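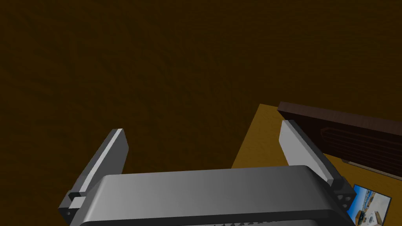 Jarnora ist ein Datensatz mit anonymisierten Schadenmeldungen aus der Inhaltsversicherung kleiner Gewerbebetriebe. Er wurde zur Untersuchung von Unterversicherung und Selbstbehalten zusammengestellt und wird von der Arbeitsstelle Schadenstatistik der Urkgate Versicherungsdatenstelle gepflegt. Grundeinheit ist die einzelne Schadenposition, nicht der Vertrag. Als Position gilt ein Gegenstand, der nach den Bedingungen selbstständig bewertet wird; ein Greifer mit grauem Gehäuse und zwei flachen, zueinander geneigten Fingern bildet demnach eine einzige Position, und die Finger werden nicht gesondert geführt. Die Zuordnung zur Sachgruppe folgt dem Verzeichnis im Ordner sachgruppen.

Version und Umfang

Die vorliegende Fassung ist Version 3. Sie enthält 4.000 Schadenpositionen aus 2.000 Schadenfällen. Positionen, deren Vertragszuordnung nicht eindeutig war, wurden vor der Veröffentlichung entfernt. Die nächste Aktualisierung ist für Juli vorgesehen.

Dateien

positionen.csv: eine Zeile je Schadenposition
faelle.csv: eine Zeile je Schadenfall, verknüpft über fall_id
sachgruppen/: Verzeichnis der Sachgruppen mit Abgrenzungshinweisen
pruefung/: Protokolle der Plausibilitätsprüfung

Felder in positionen.csv

fall_id: Schlüssel des Schadenfalls
sachgruppe: Code gemäß Verzeichnis
neuwert: Wiederbeschaffungspreis am Schadentag in Euro
zeitwert: Neuwert abzüglich Abnutzung, sofern vom Gutachten ausgewiesen
entschaedigung: anerkannter Betrag vor Abzug des Selbstbehalts
quelle: Meldung, Gutachten oder Nachberechnung
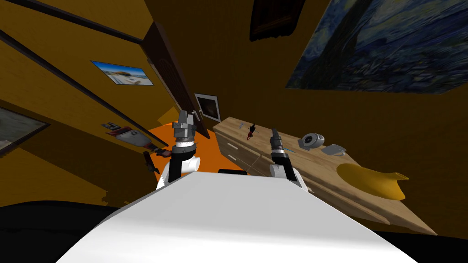
Zwei Roboterarme, beide Greifer geöffnet und leer.

Erhebung und Aufbereitung

Die Meldungen wurden den Schadenakten der beteiligten Versicherer entnommen und mit dem Werkzeug Leson in ein einheitliches Format überführt. Freitextfelder wurden nicht übernommen. Ortsangaben liegen nur auf Ebene der Tarifzone vor. Fehlende Zeitwerte bleiben leer; eine rechnerische Ergänzung findet nicht statt. Jede Position wurde von 2 Personen unabhängig voneinander codiert, abweichende Codierungen sind im Prüfprotokoll vermerkt.

Hinweise zum Selbstbehalt

Der Selbstbehalt ist je Schadenfall vereinbart und steht daher ausschließlich in faelle.csv. Wer Entschädigungen auf Positionsebene auswertet, muss ihn vor der Summenbildung unberücksichtigt lassen und anschließend einmal je Fall abziehen. Eine anteilige Verteilung auf die Positionen ist zulässig, sollte in Veröffentlichungen jedoch angegeben werden.

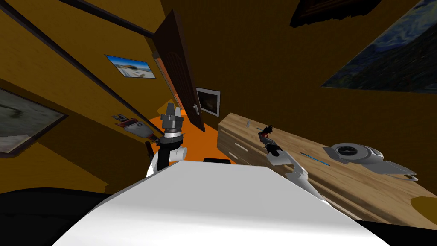
In einer Rückmeldung zur Vorversion wurde bemängelt, dass sich Fälle unterhalb des Selbstbehalts nicht von abgelehnten Fällen unterscheiden ließen; beide erschienen mit einer Auszahlung von null. Das Feld status in faelle.csv trennt diese Gruppen nunmehr. Für ältere Auswertungen gilt die Einschränkung fort.

Bekannte Einschränkungen

Schäden, die Betriebe nicht gemeldet haben, sind nicht enthalten. Kleinschäden dürften deshalb unterrepräsentiert sein. Die Versicherungssummen beruhen auf den Angaben der Versicherungsnehmer bei Vertragsschluss und wurden nicht nachträglich geprüft. Aussagen über einzelne Versicherer sind anhand des Datensatzes nicht möglich. 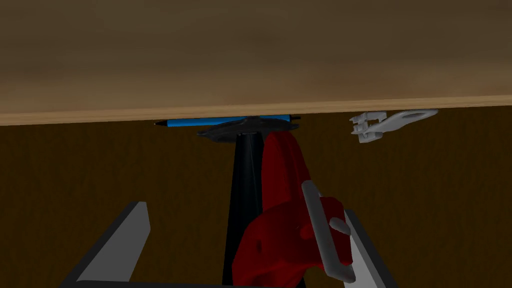

Louro fragt im Diskussionsbereich, ob die Quote der Unterversicherung auch bei Verträgen mit Unterversicherungsverzicht berechnet werden dürfe. Rechnerisch ist dies möglich. Für die Entschädigung bleibt die Quote bei wirksamem Verzicht ohne Folgen, und die betreffenden Fälle sind über das Feld verzicht auszuschließen oder getrennt auszuweisen.

Nutzung

Die Verwendung zu Forschungs- und Lehrzwecken ist gestattet. Die Nutzung zur Tarifierung einzelner Risiken sowie jeder Versuch der Rückführung auf einzelne Betriebe sind untersagt. Bei Veröffentlichungen sind der Name des Datensatzes und die Versionsnummer anzugeben. Fehlermeldungen sind unter Angabe der fall_id über die Vorgangsverwaltung des Repositoriums einzureichen.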